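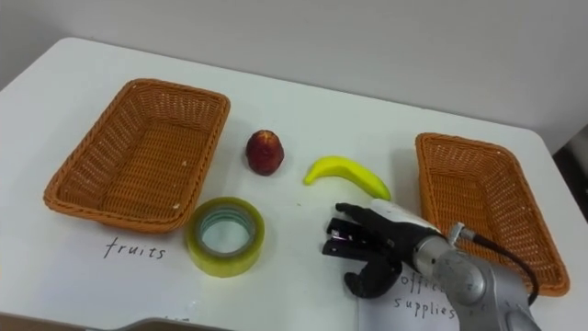
New labeling rules for sorting stations take effect at the Skerkska site on August 25, 2023. They replace the one-page note that Plullix has used for its robot cells until now.

The main change is that every bin must carry a written label before a run starts, and the label goes on the operator's side. Iason Zervas, who drafted the rules, said 38 of the 243 runs logged at the site had to be thrown out over unclear targets.

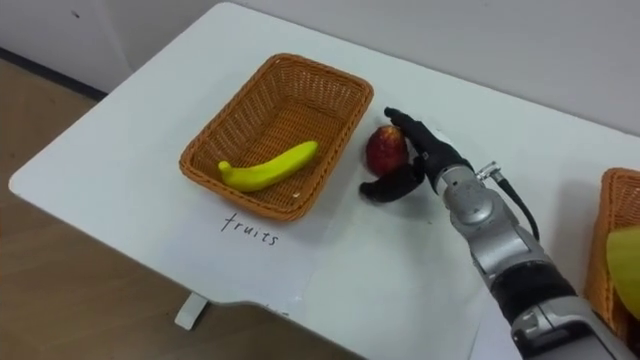
Labels may be printed or written by hand. What matters is that one word or two tells a new operator where an item goes. A sheet of paper in front of the basket with "fruits" on it in black marker is enough. Colored dots and bin numbers no longer count as labels.

The second change covers the reset. Items go back to the open area between the bins, and both bins are checked before the arm is enabled.
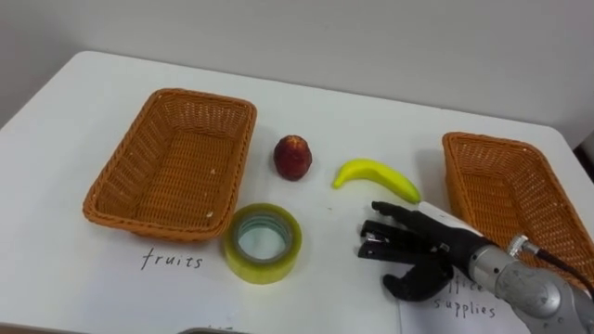

Operators also stay outside the arm's reach while it is powered. Anyone who needs to move a label stops the arm first and logs the stop. Questions go to Charalambos Karagiannis.

Comments (2)

mstavrou: Does the log need the time of each stop or only the number?

Lomex_ops: We still use colored dots. How long do we have to switch?

Related items
Stergiou updates its gripper checklist
Stop buttons: 12 points to check
August training dates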